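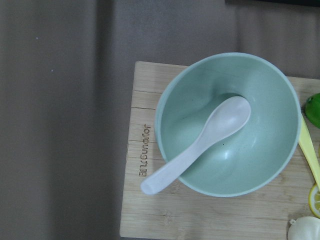
Segundo Nina wrote to ask whether the kitchen crew still has jobs now that Prernby has arms working in the back. Yes! All of us, same names on the schedule as last July. His email was the fourth thing that pushed me to finally write this page (the first three were my sister, my landlord and a guy at the bus stop who saw my work shirt), so thanks, Segundo, and I hope the rest answers what you sent in.

Who's writing this?

Me, a shift lead in the staff kitchen. I've washed, stacked, portioned and wiped down at Prernby long enough to have opinions about all of it. I'm not from the tech side, so if you want to know about motors you'll have to ask the Dultard people, who installed the system and come by when it sulks.

So what does the automation do?

Small stuff, mostly. Putting things where they go before and after a meal: bowls, spoons, cups, trays, cloths. Two stations run at the moment. We call the first one Miranda and the second one Nellow, and those names started as labels on the breaker panel, so please don't read anything romantic into them.

Did anyone get let go?

No. Two people moved to different hours, and one of them asked for it. What did change is what a shift is made of. I used to spend the back half of every lunch resetting tables, and now I spend a good chunk of it checking on the reset, fixing the odd thing and talking to the people who eat here. Some days I love that. Some days I'd happily go back to stacking bowls with the radio on, because stacking bowls never needed me to log in.

Did you get a raise?

Those of us who took the training got a bump, yes. It took three afternoons. I'm not going to put the amount on a web page, but I'll say it was worth sitting through the slides.

What does the training cover?

How to stop a station, how to start it again, how to lay things out so it can find them, and how to fill in the log. The stopping part comes first and you do it over and over until your hand goes to the button by itself. The layout part was harder for me than I expected. I'm a piler. I pile. It turns out a pile that makes perfect sense to me is a headache for a machine, so I've had to learn to leave space between things, and now I do it at home too and my kitchen counter looks very strange.

What does a layout look like?
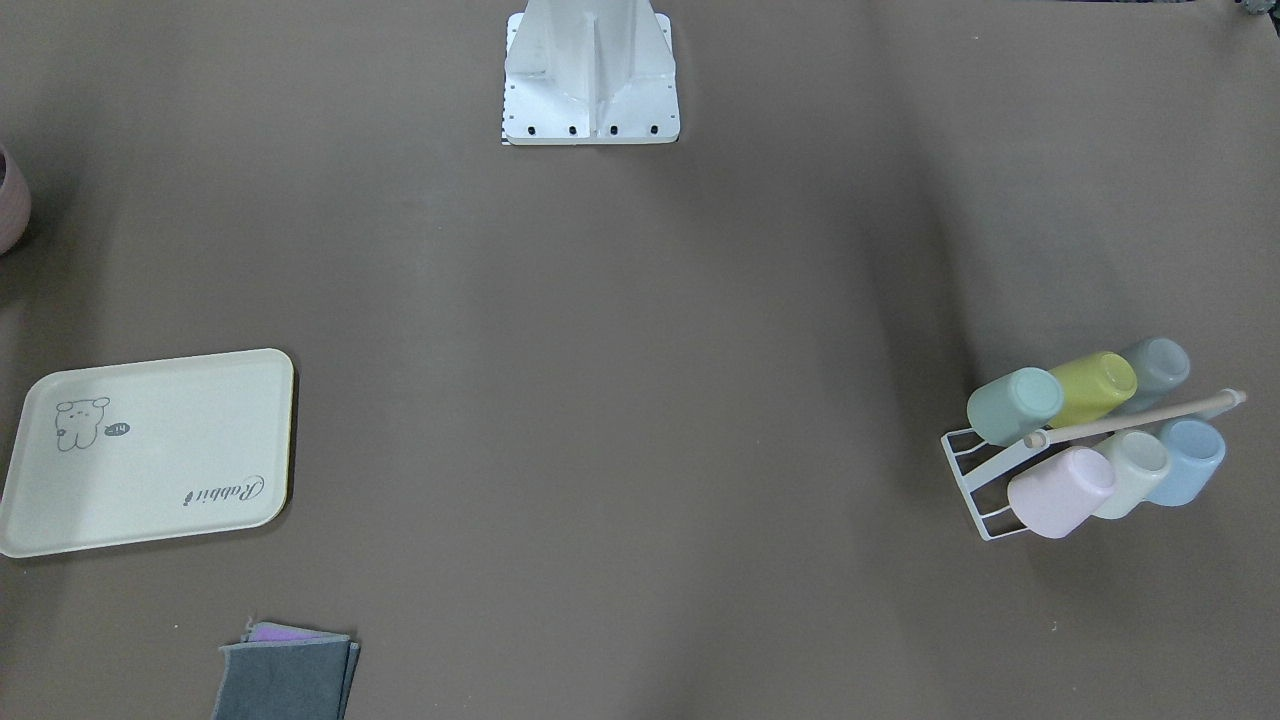 Cup rack on the right, tray on the left, middle clear.

We have a bunch of these and they change all the time. I like the cup ones best, if you're asking. Cups go on the rack upside down or on their sides, and whoever sets up gets to pick the color order, which has caused more arguments than you'd believe!

Do the stations ever mess up?

Oh sure. So do I. In the first month we logged 1,820 resets on Miranda, and I read through the whole log one slow Monday with a coffee. Most of the lines are boring, which I'm told is good. The ones that weren't boring were nearly all spoons. Long handles hanging over a bowl are a pain for people too, if you've ever caught one with your sleeve.

Is it faster than a person?

Than me on a good day? Nope. It doesn't get tired at the end of a double, though, and it doesn't have a bad wrist, and I do. My wrist is a lot better than it was in the spring, and I'd put that near the top of the list of things that changed for me.

What do you miss?

The company, mainly. Reset used to be a two-person job, and you'd get all your gossip done while you wiped. Now we're more spread out. We asked for a shared break at 2:30 to make up for it and got one, so if you come by the window then and get no answer, that's why.

Does it do any of the cooking?

Not here. Chopping, tasting, seasoning, all people. I've heard talk of trying more prep work later on, and I've heard talk of a new dishwasher too, so believe it when you see it.

Can I refuse to work with it?

You can ask to stay on the line or on dishes and so far everyone who asked has gotten what they wanted. I can't promise that forever, I just do the schedule. If you're nervous, come shadow me for a shift first. A couple of people did that and ended up signing on, and one did it and said thanks but no thanks, and that was fine.

Who do I complain to?

Me first, please. Write it in the notebook by the time clock, with the station name and the time, and try to say what happened before you say how you felt about it (I break this rule constantly). If it's a safety thing, hit stop, then come find me, then write it down.

Will you keep this page updated?

I'll try! Send me questions and I'll add them when I get a quiet evening. The one about whether Nellow can be taught to fold aprons is already on my list, and I've passed it to Dultard.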